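# Week 5 notes: Stocktaking and cycle counts in small stores

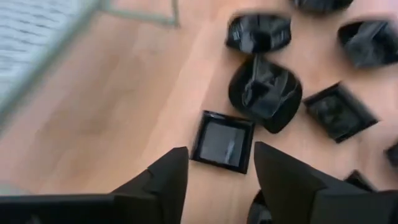

Read these notes before the tutorial. They assume you've done the Week 4 reading on item master files and know the difference between an item code and a bin location.

## 1. Book stock and physical stock

Every stores system holds two figures for an item. Book stock is what the system says is on hand. Physical stock is what a person finds on the shelf. The gap between them is the variance, and it's recorded with a sign: negative when the shelf holds less than the book.

Variance % = (physical − book) ÷ book × 100

Worked case, from the Nedora spare parts store. Book stock for a hinge pin was 486. The counted figure was 476. The variance is −10 units, or −2.06%. The store's tolerance for low-value parts is 2%, so this line fails and has to be recounted before anyone adjusts the record.

Note that the tolerance is applied to the line and not to the store as a whole. A store can have a total variance close to zero and still be in poor shape, with overs on one line hiding shorts on another. Add up absolute values if you want one figure for the whole store.

## 2. Full count or cycle count

A full stocktake closes the store, counts everything and reopens. It suits the end of the financial year and it's what most auditors are used to. It's also expensive, and the result starts going stale the morning the doors open.

A cycle count takes a small group of items each working day. Over a year every item gets counted at least once, and the important ones several times. The store stays open, so movements during the count have to be controlled. The usual method is a cut-off: anything issued or received after the count sheet is printed goes in a separate tray of paperwork and is posted once the sheet is closed.

Zurodton, the case study firm, carries 3089 item codes. Of these, 347 are classed as A items under the ABC method (see Week 3). Their schedule is:

| Class | Counts per year |
|-------|-----------------|
| A | 4 |
| B | 2 |
| C | 1 |

Exercise for the tutorial: work out how many A counts that makes in a year, then spread them over your own estimate of working days. Bring your working. Most people forget to take out public holidays.

## 3. Blind counting

In a blind count the sheet shows the item code, description and location, with the quantity column left empty. Counters who can see the book figure tend to find the book figure. Efua Alhassan's guest talk in January covered this, and her slides are in the unit folder.

Blind sheets are slower. Expect more recounts in the first month, mostly from unit-of-measure errors — a counter writes down boxes when the system holds each. Fix the description on the sheet before you blame the counter.

## 4. Small loose parts

Fasteners, clips and fittings cause trouble out of proportion to their value. Three approaches are in common use:

- Count by weight, with a sample to set the unit weight. Recheck the sample whenever the supplier changes.
- Hold in sealed packs and count packs. Only the open pack is counted by hand.
- Two-bin system, with no count at all. When the first bin is empty, reorder and start the second.

Similar parts in the same colour should never share a bin, even with a divider. Prusteo learnt this with left- and right-hand brackets and spent most of a winter sorting returns.

## 5. Reading and assessment

Chapter 6 of the course reader, plus the Erdem count sheet template. Assignment 1 is due by 5 pm on April 22, 2023. Late requests go to Remzi Erdem by email, with the cover sheet attached.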